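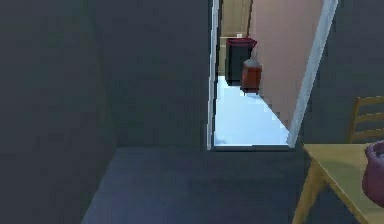 Viorica Husar
Home & Garden > Doors and windows

Bedroom door won't stay shut since the humid weather, landlord says "it's character"

We moved into a rental in Tunstall in March and the bedroom door has been staging a slow revolt ever since. In dry weather it closes like a normal door. After a couple of muggy days it rubs along the top on the lever side and I have to shoulder it home like I'm raiding the place. Then, some time after 2 a.m., it pops open again and lets the hallway light in right across my pillow.

The landlord came over, opened it, closed it once (it behaved, naturally) and told me older places have character. I've already got plenty of character. I'd like a door.

I can't replace anything without permission but he says I'm free to "fiddle". I own a screwdriver, a sanding block and a roll of masking tape. A bloke at Brondik quoted me 600 dollars for a new door, hung and painted, which seems a lot to pay for someone else's character. What should I try first?

Tudor Ardeleanu
Screws before sandpaper. If it rubs at the top on the lever side, the door is most likely sagging off the top hinge. Open it, grab the lever and lift gently. If there's play, tighten the top hinge screws. If they just spin, take one out, pack the hole with matchsticks and wood glue, let it dry overnight, snap off the extra and put the screw back in. Do them one at a time or you'll be holding the door up with your knee and rethinking the whole tenancy.

After that, look at where the latch meets the strike plate. Rub a bit of lipstick or crayon on the latch, close the door and see where the mark lands. Too low and the latch never drops in properly, so any draught will push it open. Lifting the door back onto a firm hinge often sorts this out by itself. If it's still a whisker off, file the hole in the plate.

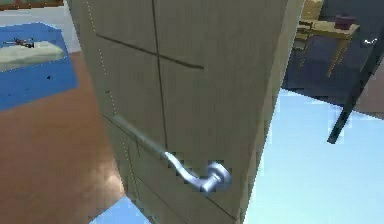 If it still rubs once the hinges are tight

Wait for a dry spell before you sand. Take it down while it's swollen and you'll have a lovely gap all winter. Slide a sheet of paper along the top edge with the door closed, put masking tape where it jams and sand only there. Paint the bare edge afterwards, or it'll drink up the damp and you'll be back here next year with the same question.

Jin-sol Seok
Get a dehumidifier. Ours is a Cludby, set to go off at 19 minutes past the hour for reasons known only to my husband. Door's fine now. Power bill isn't.

Raluca Dumitrescu
Seconding the matchsticks. Wedge a folded sock under the door tonight so you get some sleep. Grey socks hold best, no idea why.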